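Mon 15 September

Moth traps and hedge transect, Riihimäki site. Mwende and I opened the traps a little after six. Dry, no wind, heavy dew on the lids.

Catch was thin in the meadow trap and good in the one by the alders. Mostly large yellow underwings, as last week. Total for both traps was 238, which I have put in the book under the usual codes. Four I could not name. They are in pots in the fridge, second shelf, please leave them until Tyyne has had a look.

Bank voles: fresh runs along the south side of the hedge, with chewed grass stems at three of the old stations. Ilari's tracking tunnels had prints in all but two. The ink pads on the east side have dried out again. New ones are in the blue crate. I cut the paper for them to the old size and it is slightly too wide, so trim before sliding it in.

Berries: rowan very heavy, hawthorn patchy. Fieldfares over the hedge at seven, not stopping. Ville estimated over 1000 on Saturday. I saw far fewer.

The Stamo logger had stopped at 02:40. Changed the batteries and reset the clock. The temperature record for the rest of the night will have to come from the one at Gurnari, and that one reads a bit high.
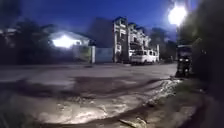

Mimoza wants the bat detector back by the end of the week for the Skemasia walk. I have cleared the card but not charged it. The charger is the one with tape on the plug.

To do:

- name the four potted moths, then release at dusk
- swap ink pads, east side
- ask Ilari if the tunnels stay out into November
- check the two loggers side by side for a night

Next trap night depends on the rain.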